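## What I saw at Cistell

I finally made it over to Kurnalmont for Kusum Nigam's show at Cistell, after telling everyone for weeks that I was going "this weekend."

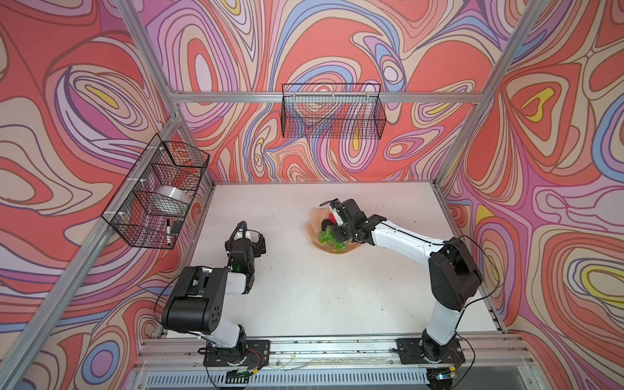 It's called *Second Kitchen*, and it's all paintings of rooms Kusum lived in before she turned 21, done entirely from memory. She didn't look at a single photo, and she wouldn't let her sister correct her either (her sister came to the opening and apparently had a LOT of corrections). So the windows are too high, the stairs go nowhere, and one hallway just keeps narrowing until it's a stripe of brown.

My favorite is the big one at the back, a pantry painted almost completely in greens. I stood there long enough that Aisling Lenihan, who runs the front desk, brought me a chair! We got talking and she told me Kusum had repainted the shelves all through the winter and was still fussing with the bottom one when the van came.

The small works on paper upstairs did less for me. There are 40 of them, hung very close together, and I'd have been happier with half. But go up anyway – the drawing of the bathtub is wonderful, and it's right by the door so you can't miss it.

There's a little catalog too, with an essay by Chia-hao Au about moving house as a kid. I read it on the bus home and missed my stop. They printed 417 copies and the pile looked pretty low when I left, so grab one if you want one.

The show stays up until early December. Entry is free, and the side door on the parking lot is the one to use if you can't do steps. Next time I'm hoping to get to Duyên Tiêu's textiles at Skarkmont, if anybody feels like sharing a ride.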